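Taller de Manipulación Robótica de Vorthorpe

El Taller de Manipulación Robótica de Vorthorpe es un proyecto estudiantil dedicado a la programación de brazos robóticos para tareas domésticas a pequeña escala. Depende del Instituto Técnico Flelard, en la localidad de Vorthorpe, y funciona como asignatura optativa durante el curso y como club abierto en verano. Cuenta con 35 alumnos inscritos, repartidos en equipos de 5.

Historia

El taller nació como una sección del club de electrónica del instituto, que hasta entonces se ocupaba sobre todo de vehículos seguidores de línea. Los primeros ejercicios de manipulación consistían en apilar cubos sobre una mesa. El interés de los alumnos por problemas menos regulares llevó a separar las dos actividades, y la sección obtuvo aula propia en septiembre, al comienzo de su segundo curso.

La inauguración oficial del aula tuvo lugar el jueves, 14 de octubre de 2021, con una demostración a cargo de los alumnos del último año. Desde entonces el taller participa en la Copa Sasesstead, competición escolar de manipulación en la que se inscribe con 2 equipos.

Actividad

El trabajo se organiza en torno a una cocina de juguete. Los equipos reciben una instrucción escrita, por ejemplo llevar una hortaliza del fregadero a la sartén o poner la tapa a una olla, y deben conseguir que el brazo la ejecute desde distintas posiciones de partida. La disposición de los objetos se cambia entre sesiones y se anota en el cuaderno del equipo.

Los alimentos de juguete se eligen por su forma. Los alargados, como la zanahoria o la berenjena, exigen orientar la pinza antes de cerrarla; los redondeados y voluminosos, como la col, obligan a calcular la apertura con poco margen. Los recipientes metálicos se reservan para los niveles avanzados, ya que los reflejos dificultan la detección de bordes por cámara.
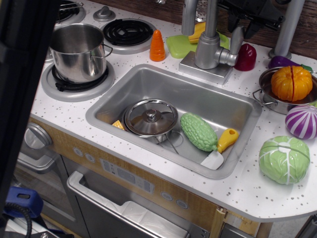 Cocina de juguete con fregadero, fogones y hortalizas repartidas por la encimera.

La programación se realiza en Python. En el primer trimestre los alumnos mueven el brazo mediante coordenadas fijas; en el segundo incorporan la visión por cámara, y en el tercero registran demostraciones guiadas a mano para entrenar un modelo sencillo de imitación. El archivo del taller conserva 1,000 demostraciones, ordenadas por tarea y por curso, que los equipos nuevos pueden reutilizar.

Evaluación

Cada equipo presenta una memoria y realiza una prueba práctica. En la prueba se valora si el objeto queda en el lugar indicado, si se han desplazado otros objetos y cuántas veces ha sido necesario detener el brazo. Los intentos fallidos no restan puntos cuando la memoria identifica la causa. La nota de la memoria y la de la prueba tienen el mismo peso.

Copa Sasesstead

En la Copa Sasesstead los equipos se enfrentan a tareas que no conocen hasta la mañana de la competición. El reglamento permite modificar el programa entre rondas, pero no sustituir la pinza. Vorthorpe ha competido en la categoría de cocina y en la de clasificación de objetos.

Material

Los soportes y las piezas de fijación se fabrican en el propio instituto. Parte del equipamiento procede de la Fundación Fourie, que mantiene con el centro un convenio de cesión renovable cada curso. Las reparaciones menores corren a cargo de los alumnos y se consignan en un registro común.

Véase también: Copa Sasesstead; Instituto Técnico Flelard; Aprendizaje por imitación

Contacto | Aviso legal | Condiciones de uso | Volver arriba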